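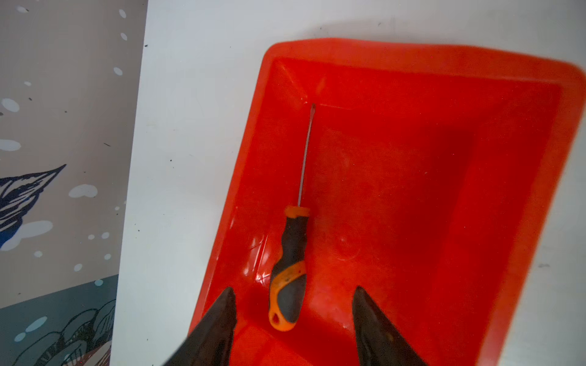
COMMUNIQUÉ DE PRESSE

Plollent, 31 mars 2020

Testa publie la version 4 de son modèle d'évaluation des gardiens de but

Testa, éditeur de solutions d'analyse pour le football professionnel et semi-professionnel, annonce la mise à disposition de la quatrième version de son modèle d'évaluation des gardiens de but. Le module est intégré à la plateforme Cultex et accessible à l'ensemble des clubs abonnés, sans modification de leur contrat en cours.

Le modèle estime, pour chaque tir cadré, la probabilité que le ballon franchisse la ligne compte tenu de la position du tireur, de la trajectoire, de la vitesse initiale et du placement du gardien au moment de la frappe. L'écart entre les buts attendus après tir et les buts encaissés constitue l'indicateur principal. Les versions précédentes ne tenaient pas compte du placement initial, ce qui pénalisait les gardiens évoluant derrière une défense haute.

Périmètre des données

L'apprentissage a été réalisé sur 4000 tirs cadrés issus de rencontres disputées dans 20 compétitions masculines et féminines. Chaque tir est décrit par 46 variables, dont la densité de joueurs entre le ballon et le but, la surface de contact utilisée par le tireur et l'angle de fermeture du gardien. Les penaltys font l'objet d'un traitement séparé. Les tirs déviés par un défenseur sont conservés dans la base mais pondérés à la baisse. Les buts contre son camp sont exclus.

Sur l'échantillon de validation, le modèle classe correctement 82 % des tirs. Le taux est plus faible pour les frappes déclenchées à l'intérieur de la surface de but, où le délai de réaction du gardien reste difficile à estimer à partir des seules données de suivi.

Nouvelles fonctions

La version 4 ajoute trois indicateurs secondaires : sorties aériennes, relances sous pression et interventions hors de la surface. Les valeurs sont exprimées par match complet et accompagnées d'un intervalle de confiance. L'affichage de cet intervalle ne peut pas être désactivé. En deçà d'un nombre minimal de tirs subis, la fiche du gardien porte la mention « échantillon insuffisant » et n'apparaît pas dans les classements comparatifs.

Les exports sont proposés aux formats CSV et JSON. L'interface de programmation conserve les points d'accès de la version 3. Les champs supprimés renverront une valeur nulle jusqu'en octobre, puis seront retirés de la documentation.

Validation externe

Une revue méthodologique a été confiée au cabinet Greltwood. Elle a porté sur la constitution des jeux de données, la calibration des probabilités et la stabilité des résultats d'une saison à l'autre. Le rapport recommande une recalibration à chaque intersaison, que Testa inscrit à son calendrier de maintenance. Il est consultable par les clubs abonnés depuis leur espace Cultex, rubrique Documentation.

Disponibilité

Le déploiement est effectif à la date du présent communiqué. Les clubs utilisant une installation locale doivent demander le paquet de mise à jour au support technique. L'historique des évaluations est recalculé automatiquement ; les anciennes valeurs restent accessibles en lecture seule.

À propos de Testa

Établie à Plollent, Testa conçoit des outils de mesure de la performance destinés aux cellules de recrutement et aux encadrements techniques.

Contact presse : service communication de Testa, Plollent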